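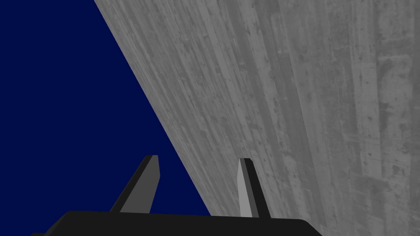 Compare grippers on contact, not on closing speed
Zuleica Vasconcelos
Nov 26, 2022

Most gripper comparisons I am asked to review lead with stroke, closing time and maximum force. These are the numbers on the data sheet, and they are easy to check on a bench. They say very little about which gripper will finish a task under a policy trained in simulation. My argument is that a comparison should begin with how the fingers meet the part, and that the simulator is a reasonable place to begin it, provided the wrist view is treated as part of the gripper.

In June we ran two parallel-jaw models, the Erdem and the Perar, through the same pick task at Gresuvville. The arm, controller and camera mount stayed fixed. Each gripper got 1117 simulated attempts on the same set of small parts with randomized start poses. The Perar closes faster. On paper it should have come out ahead, and on flat-sided parts it did, by a small margin. On anything with a curved side it dropped parts that the Erdem held.

The first explanation offered was force. Khôi Bùi raised the force limit on the Perar in steps and the drops hardly changed. He then plotted the contact points, and the pattern was plain. The Perar fingertip is narrow and the solver was giving it one or two contact points per side. With one point per side the part can rotate about the line between them, and it did. Replacing the collision mesh with a simple box primitive removed most of the drops in simulation. It would have done nothing for the hardware.

This is my main complaint about published comparisons. They report a success rate and leave out the collision geometry. A reader cannot tell whether the result belongs to the gripper or to the mesh somebody exported from CAD late in the project. If a report gives 95 percent for one gripper and less for another, I want to know the contact model, the friction value and the solver step before I care about the difference.

The second complaint concerns the camera. A wrist camera sees the fingers all the time, and the fingers cover part of the work. Finger shape therefore changes the input to the policy as well as the grasp. We moved the simulated mount back by 13 mm for the Perar only, to match the sight line on the Erdem, and the two policies became noticeably closer on approach. Any comparison that swaps grippers and leaves the camera where it was is comparing two views as well.

There is a fair objection to this. Buyers have a fixed mount and a fixed budget, and they want to know what happens when they bolt the thing on. I accept that for acceptance testing. It is a poor basis for choosing a design.

Visual realism gets more attention than it deserves. A detailed concrete texture on a surface is cheap to add and helps with randomization, but plain two-tone fingers trained about as well for us as fully shaded ones. I would spend the hours on fingertip geometry and measured friction.

Rutach now asks for a contact plot with every gripper report, along with the mount offset. It adds 55 minutes to a run. Two reports have been sent back so far, both for missing friction values, and one of them was mine.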